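The Bed Does Not Need to Be Made

5 min read

Print | E-mail

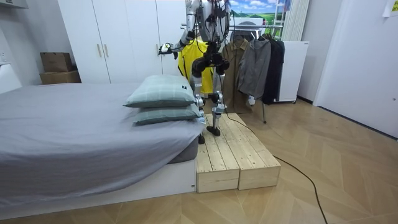
Gray fitted sheet, two checked pillows at the end of the mattress, white wardrobe behind.

Every April the magazines rediscover the bedroom. The advice comes in a flood and it is always the same advice. Strip the bed, air the mattress, buy a basket, fold the top sheet back in thirds like a hotel, and your life will follow along behind. I have read this for most of my adult years and I have tried it more often than I care to admit. My life did not follow. It stayed in the kitchen with the dishes.

The theory goes that a made bed is the first win of the day. You get up, you pull the covers tight, and now you are a person who finishes things. I would like to see somebody test this on a household with a job to get to and a dog that needs to go out. I make my bed on some mornings and skip it on others, and I have never been able to tell by lunchtime which kind of day I was having.

What bothers me is how the job has grown. My grandmother made a bed with two sheets and a blanket. She was quick and she was not improved by it. Now there is a layer for under the sheet, a layer for over the sheet, a quilt that is folded at the foot and never opened, and a heap of pillows that nobody puts a head on. Haltstead, the store out by the highway where I bought my last set of sheets, has a display bed with 11 pillows on it. I stood there wondering where they were supposed to go at night. On the floor, I suppose, and then back on the bed in the morning, and that is what people mean when they say they have a routine.

Two pillows is plenty. They can be any color. Pale green-gray with a bit of a check is fine, and if the tag sticks out, let it stick out. I used to turn every pillow so the tag faced the wall, until it dawned on me that the only person who ever saw that side of the bed was me, and I was usually asleep.

I will say something for the fitted sheet. It is the one piece of bedding that does what it claims. Pull four corners over and you are done, give or take a fold near one of them that will be there tomorrow no matter what you do. A plain gray one hides most things and goes with everything. If you smooth it with the flat of your hand and leave the room, you have done more for the look of the place than the next hour of fussing will do.

Folding a fitted sheet is another matter. I have watched the videos. You tuck one corner inside another, and then that corner inside a third, and then you lay the thing on a table and it becomes a neat square. Mine becomes a ball. I own two sets, one on the bed and one in the wash, and the ball has stopped mattering.

Then there is the furniture, which is where the tidying business really makes its money. The Plarnico catalog came through my door last month with a "sleep zone planner" in the back, nine pages of it. You measure the room, you answer some questions about your habits, and the planner tells you that you need a bench at the foot of the bed. Everybody needs a bench at the foot of the bed, apparently. The Solance bench opens up and holds blankets. The Saber bench does not open and costs more.

I am not against having something at the foot of a bed. A low wooden box in unfinished pine, with the knots and the screw heads showing, looks perfectly all right to me. Put two side by side if there is space. I would take that over anything with tufted velvet on it. But be clear with yourself about what happens to a flat surface in a bedroom. It collects. First a sweater, then the mail, then the bag of things that were going to the thrift store in the fall. A bench doesn't make a room tidier. It raises the mess up off the floor a short way, where you can see it better.

The same goes for the wardrobe. People talk about a white wardrobe as if it were a cure. Shut the doors and the room looks calm, I grant you that. All the same, the clothes inside are in the state they were in before, and you still have to find a matching pair of socks at 7 in the morning. I have paid for drawer dividers, hanging shelves and a set of slim hangers, and the slim hangers were the only ones I would buy again.

I do understand the appeal. It is pleasant to walk into a bedroom where the sheet is smooth and the pillows are stacked one on the other. I like it too. My quarrel is with the promise attached to it, and with the price. In nearly 2000 words on "resetting your bedroom," one of the magazines on my table found room for a linen spray and a padded headboard, and it did not once mention opening a window.

So this spring I am doing less. Sheets get washed when they need it. The pillows go wherever they land, which is often the wrong end of the bed. The planner went out with the recycling, and I have measured the gap at the foot of my bed only to make sure I can get past it in the dark without hitting my shin.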